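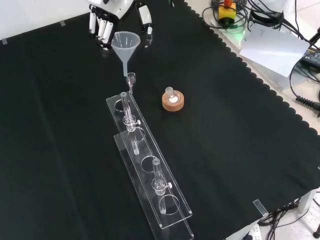
Kamran Parsa wrote in after the October issue of this guide to ask whether the columns could be filled directly in the rack, with the receiving glass slid in underneath, and whether the clamp stand could be left out altogether. It can't for wet work. The rack holds a small column upright while it is being put together and dry filled, but there is too little height under the upper plate for a receiver, and the rack alone will not hold a full column steady while the stopcock is turned.

Dirnstead Teaching Laboratory — Bench Guide
3rd December
By Houshang Shirazi
6 min read

Section 2. Staging and dry filling small glass columns

2.1 Scope

Covers the small glass columns with side stopcocks, the acrylic rack with four holes, the plastic funnel, and the round-bottom flask on its cork ring. Running solvent is in Section 3. Cleaning and storage are in Section 4.

The racks come from Provora and the cork rings from Irno. Rings from other suppliers are fine if the flask sits down into the opening and does not ride on top of it.

2.2 Before you start

CAUTION — Dry silica is a fine dust and must not be breathed in. Steps 1 to 9 may be done on the open bench. Do steps 10 to 19 in a fume hood with the sash down to working height. Wear eye protection and gloves throughout.

CAUTION — Check every tube for chips at the rim and for star cracks near the stopcock barrel. A cracked column goes in the broken glass bin, even if the crack is short.

NOTE — Cover the work surface with the black cloth. Clear glass and clear acrylic are hard to see on a white table, and most of our breakages were stoppers and tips knocked by a sleeve. Pull the cloth flat and tape its back edge so that it cannot ride up under the rack. Replace the tape when it stops gripping.

2.3 Setting out

1. Place the rack on the cloth with the base plate down and the perforated plate up. Press lightly on each corner. If the rack rocks, tighten the standoffs by hand.

2. Turn the rack at an angle to the front edge of the bench, so that the stopcock knobs can be reached without passing a hand over the tubes.

3. Set the cork ring beside the rack, on the side of your working hand, and seat the flask in it. The neck should point up. Do not stand a round-bottom flask on the cloth without a ring, empty or otherwise.

4. Put loose stoppers and small adapters near the end of the rack, standing up where their shape allows. Keep them away from the stopcock side.

2.4 Fitting the columns

5. Hold the column by the tube, above the stopcock. Never lift it by the knob.

6. Lower the tip through the hole until the column rests on the upper plate. The tip must not bear on the base plate. If it does, the column is too long for this rack and should go straight to the clamp stand.

7. Turn the column until the knob faces outward. When two columns are staged together, use the first and third holes and leave the second free. Neighboring holes are too close for the knobs to turn fully.

8. Open and close each stopcock once. It should move smoothly and stay where it is left. If it binds, back off the retaining nut a quarter turn — do not grease a PTFE plug.

9. Leave both stopcocks closed. Push a small plug of glass wool down to the taper with a clean rod. The plug should be snug, with no gap at the wall. A plug rammed hard will slow the column to a drip.

2.5 Filling

10. Move the cloth, rack and flask into the hood, one at a time. Take the columns out of the rack for the move and put them back as in steps 6 and 7.

11. Seat the funnel stem in the top of the first column. The funnel should stand by itself, with its mouth level.
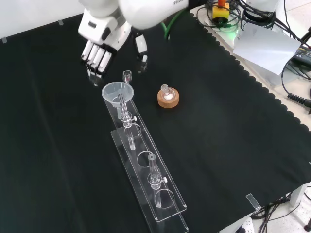

Figure 2. Funnel in the column at the first hole, second column in the third hole, flask on the cork ring.

12. Steady the funnel with one hand. Do not rely on the fit of the stem.

13. Add a thin layer of washed sand over the glass wool and tap the tube until the top of the sand is flat.

14. Lift the flask from its ring and pour a little silica into the funnel. Pour from the lip, slowly, with the flask neck over the mouth of the funnel.

15. If the powder bridges in the stem, put the flask back on its ring first. Then tap the side of the funnel with a finger. Do not push a rod or wire down the stem.

16. Repeat until the bed is 40 mm deep after tapping. Measure from the top of the sand, with the rule held against the outside of the glass.

17. Lift the funnel straight up. Wipe the inside of the column rim with a dry swab so that no grains are left on the joint.

18. Add a second thin layer of sand and tap it level.

19. Stopper the column. Move the funnel to the next one and repeat from step 11.

NOTE — A bed that slopes after tapping usually means the rack is not level. Correct the rack, then tap again. A slope left in the dry bed will show later as a slanted band.

2.6 Moving to the clamp stand

Columns must be dry when they leave the rack. Clamp above the stopcock, with the jaw padding on plain glass, and tighten until the tube no longer turns under light finger pressure. Keep the top of the column below 700 mm from the hood floor so that the solvent can be added without reaching upward.

CAUTION — Acrylic crazes on contact with acetone and with several chlorinated solvents. Do not rinse columns in the rack and do not wipe the rack with solvent. Use water and a mild detergent, and dry it with a soft cloth.

2.7 Faults

Knob strikes the next tube: columns are in neighboring holes. Leave one hole between them.

Funnel tips over: the stem is not fully seated, or the wrong funnel has been taken from the drawer. The filter funnels on the Mạc cart have a wider stem and will not go into these columns.

Powder in the stopcock bore: the glass wool is loose or missing. Empty the column in the hood, take out the plug, rinse the bore at the sink side, and start again at step 5 once the glass has dried.

Flask rolls in the ring: the ring is worn or the flask is too small for it. Take the next size down from the cork drawer.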